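Let the Kids Pick the Junk

I've been helping out with the after-school robotics club at Moncrieff for three years now, and I have one opinion I will bore anyone with if they stand still long enough.

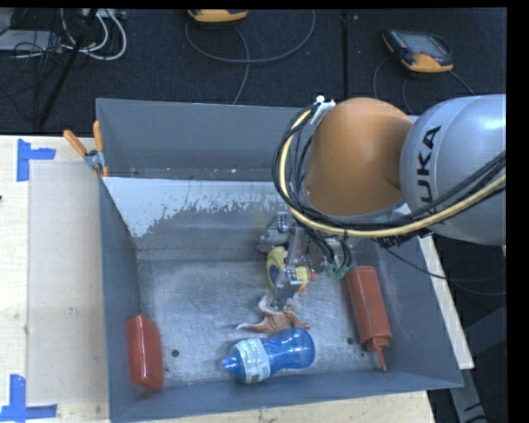
It's this: the students should choose what goes in the bin. All of it, every term, and the grown-ups should keep their hands in their pockets while it happens.

I know how that sounds. We used to do it the sensible way. Romain Deschamps, who runs the club with me, had a set of foam blocks, all the same size, in nice flat colors, and the students would program the arm to pick them up and put them down. It worked great! By the second month of the term they had it working so well that half of them quit coming. I counted myself lucky when four kids showed up on a rainy afternoon in November, and two of those were waiting for a ride.

So we told the ones who were left to bring things from home. The rules were no glass, nothing alive, nothing your mother will miss. What we got was squeeze bottles, little plastic animals, a bunch of stuff from under somebody's kitchen sink. And the arm, which had been so smug about its foam blocks, couldn't do a thing. I loved it. Romain did not love it (he had a parents' evening coming up).

A bottle lying on its side is a rotten thing to pick up if you've only ever practiced on blocks. It's round, it rolls, it's fat in one place and skinny in another, and if you can see through the plastic then the vision software gets ideas of its own. A toy animal has legs. Put one toy on top of another and now you have to decide which one you're even going after, and a fourteen-year-old will argue about that for 55 minutes if you let her. I let her. She was right, too, and she had to go to the whiteboard to prove it, and there was trigonometry on that whiteboard that her math teacher swears she can't do.

Now, the case against. Josiane Arnaud coaches the team over at Eden, they beat us pretty regularly, and she thinks I'm running a playroom. Her students train on the official kit for the Sindeo Cup and only on that, because that's what the judges put on the table. She says you can't measure progress if the objects change every time somebody cleans out a closet. She has a point, and I've told her so. Our logs are a mess. Last term we had 287 grasp attempts written down and I couldn't tell you what was being grasped in a good third of them, since "the weird one" is not a category.

But I keep coming back to what the kids say when they leave. Hers talk about the score. Mine talk about the bottle. They've got theories about the bottle! One of them went home and spent a weekend squeezing shampoo in the bathtub to work out where it gives. You can't buy that in a kit, and I've seen the price of the kit. It's about $4,000 if you want the spare parts, and a school our size feels every bit of that.

I'd also say that tidy objects teach kids a slightly wrong thing, that when the program fails, the program is bad. Sometimes it is. Sometimes the world is just lumpy and shiny and has the wrong end pointing up, and your perfectly decent program needs to back off and try from the other side. I'd like them to find that out at fourteen, with a plastic toy, while they still think it's funny.

What I'd change is the logging. Josiane has talked me into giving every object a name and a number before it goes in, and Romain is making a sheet for it. The kids have already started fighting over the names. The first entry is a toy called Cesine, and I have no idea why, and they won't tell me.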